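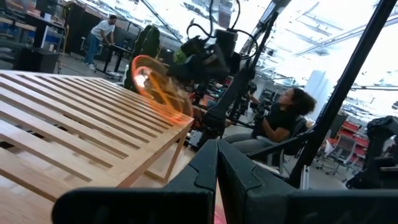
Light wooden slatted table.

Jirard points sweepstakes: do extra entries carry over?

Posted by maplewagon, September 28, 2024

So I've been collecting points for the Jirard giveaway (the one with the trip to Londmont for two) and I'm up to 2,858. Every 100 points is one entry. I cashed in 11 entries for the first drawing and didn't win, boo. Do those roll into the October drawing or do I have to buy in again? The rules page just says "entries are valid for the applicable period" and I've read it nine times. Also my sister wants to pool her points with mine — can we do that?

tinroof_jo
They didn't roll over for me last year. Once a drawing is done, those entries are gone. Your leftover points stay in your account though, so just put them on the next one. I'd wait until the last week, in case they do double entries again like they did with the Warnon gift cards.

couponbear
never won anything from jirard lol. the Grube one has better odds imo

pennyjar88
No pooling, sorry! It's one account per person and they check the mailing address too. But the trip is for two, so whichever of you wins can take the other one — that's what my cousin and I agreed on. Get it in writing, ha! And email them about the rollover, they answered me in almost a day.

Contact us | © 2024 Warnon Community Help | Back to top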